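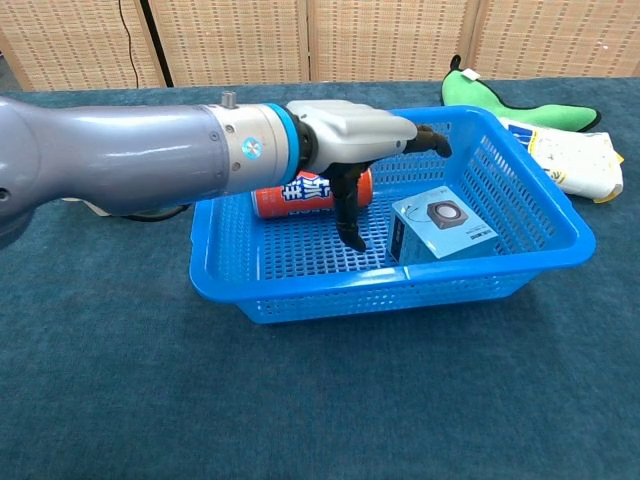
Drodano abre inscrições para a nova temporada de oficinas de conserto de roupa

Olá a todos! Escrevo em nome da Drodano com uma notícia que já me estava a queimar os dedos: em agosto voltamos a abrir as portas do ateliê para as oficinas de conserto de roupa, e desta vez com o dobro da vontade (e com bastante mais linha, que no ano passado acabou a meio de uma bainha!).

Para quem ainda não nos conhece, a Drodano nasceu de uma máquina de costura herdada da minha avó e de um monte de calças com os joelhos rotos. Comecei a remendar para os vizinhos, depois para os amigos dos vizinhos, e quando dei por mim já tinha gente à porta a perguntar se eu ensinava. Ensino, pois! No último ano passaram pelas nossas mesas 269 participantes, e ainda hoje recebo fotografias de casacos que iam para o lixo e que continuam a sair à rua.

A temporada chama-se Nutsugah, nome que demos à nossa técnica de remendo à vista, feita com ponto corrido e restos de tecido de cores fortes. São 11 sessões, sempre à quarta-feira, a partir das 19h. Começamos pelo básico: enfiar a agulha sem perder a paciência, pregar botões que não voltam a cair, subir bainhas. Depois passamos aos fechos (eu sei, eu sei, toda a gente tem medo dos fechos) e às malhas, que são a minha perdição. As últimas quatro sessões ficam para projetos pessoais, por isso tragam aquela peça que está no fundo do armário à espera de melhores dias.

Cada turma tem 15 lugares. A inscrição inclui tecidos, agulhas, linhas e chá, e quem tiver máquina própria pode trazê-la, embora as nossas cheguem bem para o serviço. Não é preciso saber coser! Na turma passada houve quem nunca tivesse pegado num dedal e acabasse a forrar um blusão inteiro.

Os tecidos vêm da Dronness, a retrosaria do lado, que nos guarda os finais de rolo e que vai ter um desconto para os inscritos durante toda a temporada. Já fui espreitar o que lá está separado e há uma ganga cinzenta que me anda a tentar desde a semana passada.

As oficinas decorrem no nosso ateliê de Flevivthorpe, no primeiro andar, com entrada pelo pátio. As inscrições fazem-se ao balcão ou pelo formulário da nossa página, por ordem de chegada. Os jornalistas que queiram assistir a uma sessão, ou experimentar um remendo, só têm de nos escrever pelo mesmo formulário, indicando "Imprensa" no assunto.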